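Making a bed when nothing in the cupboard matches

Filed under: Bedrooms, Linen, Lost causes

Most advice on making a bed assumes you own a set. A sheet, a cover and some pillowcases, bought on the same day, washed together ever since and still on speaking terms. Ours parted company years ago. The fitted sheet went first, the pillowcases drifted off one at a time, and what is left in the airing cupboard looks like the lost property box of a small hotel.

I have made beds out of that cupboard for 21 years and have some opinions.

Start with the sheet, and pull harder than you think

Get the sheet tight before you put anything else on. Every ridge you leave will come up through a thin bedspread by teatime. Do the two corners at the head, then go to the foot and pull towards you. If the elastic has given up, tie a knot in each loose corner and shove it under the mattress. It is ugly and it holds.

If the sheet has a loud pattern, you can pull the cover right up and hide it, or you can stop short and let it show across the top as though you meant it. I stop short. It saves washing the top edge of the bedspread, which gets everybody's face on it otherwise.

Stripes are a spirit level

A striped bedspread is the best thing you can buy for a bed you make in a hurry, and also the worst, as it tells on you. Find the middle stripe and line it up with the middle of the headboard. Leave the sides alone until that is done. Then walk to the foot, take hold of the hem at the stripe and give it one pull straight back.
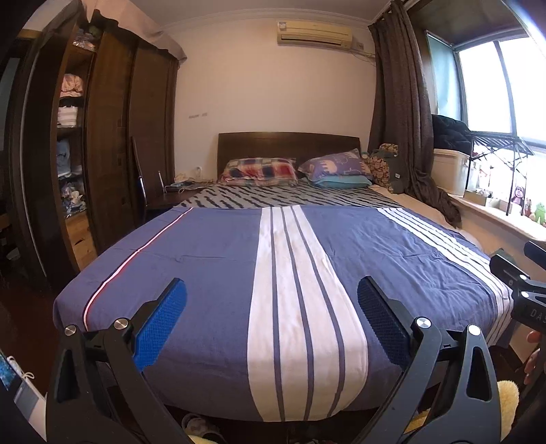
Photo: Indport Home Pages

The broad white band runs down the middle to the hem, and the eye goes straight to it, so a few creases at the side get away with it. The stripes on the right are off on a curve of their own. You could spend four minutes persuading them back. I would go and have breakfast.

For the wrinkled bit that always turns up between one stripe and the next, don't smooth with the flat of your hand from the middle of the bed. You only move the wrinkle somewhere else. Lift the side hem, shake it once so that air gets under, and let it drop. If it is still there after two goes, put the cat on it.

Pillows that don't go

Plaid on one side, elephants on the other, and a streaky sheet underneath that thinks it's a tiger. There are people who would call this a scheme and charge for it. What I do is look for one colour to hold things together, and blue will nearly always volunteer. A plain pillow laid flat under a patterned one helps as well, and props the top one up for reading.

Plump from the short ends. Put the open end of the case away from the door so you can't see the label hanging out.

A plain dark headboard forgives a great deal, by the way. So does a plain wall. If yours are both busy, I would go easy on the elephants.

Washing the odd ones

Reds and whites in the same check want a cool wash the first few times, with a cloth you don't care about thrown in to see what colour it goes. I lost a good white case in February by skipping this. It is now a pink case.

Dry bedspreads over two lines, not one, or you get a crease down the middle that no amount of tugging will shift. Six pegs will do it in still weather. In wind, use all the pegs you have and stay near a window.

Fold the spare cover in thirds lengthways with the stripe outwards. Next time you unroll it down the bed and the middle is already where it should be.

More from this section: Getting candle wax out of a blanket / What to do with one sock / Drawers that stick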